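How to Clean a Glossy Tile Floor Without Leaving Streaks

Posted February 19, 2019

When we moved into our place in Vestville, the thing I fell in love with was the tile - warm, shiny, the color of a ripe peach in the afternoon. What I didn't love was how it looked after I mopped it! Every swipe showed. It took me a good part of that first winter to work out a routine, and I'm happy to pass it along.

What you'll need

A soft broom or a vacuum with the brush roll turned off
2 buckets
A flat mop with a washable microfiber pad (mine is a Penner, but any will do)
Mild dish soap
An old soft toothbrush
3 dry towels you don't mind getting grubby

Step 1. Pick up whatever you can. Rugs, shoes, pet bowls, and any cords lying loose on the floor. Unplug the cords first and coil them up on a chair.

Step 2. Sweep slowly, working toward the door. Go over the seams twice, along their length, so the grit lifts out of them.

Step 3. Fill one bucket with warm water and a small squirt of soap, and I do mean small. The other bucket gets plain water for rinsing the pad.

Step 4. Wring the pad until it stops dripping, then mop a patch you can reach without stepping. Rinse the pad before you move on to the next one.

Step 5. Scrub any dark seams with the toothbrush and a little of the soapy water. Kneel on a folded towel - your knees will thank you.

Step 6. Go over everything again with plain water, then buff with a dry towel while the tile is still damp. I push mine around with my foot (not elegant, but quick).

Let the floor dry fully before you put things back, and wipe down the cords while you have them off the ground, as they collect a surprising amount of fluff.
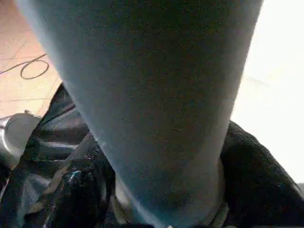 I do the full routine every 3 weeks or so in winter, and in between I just sweep and run a barely damp pad over the spots by the door.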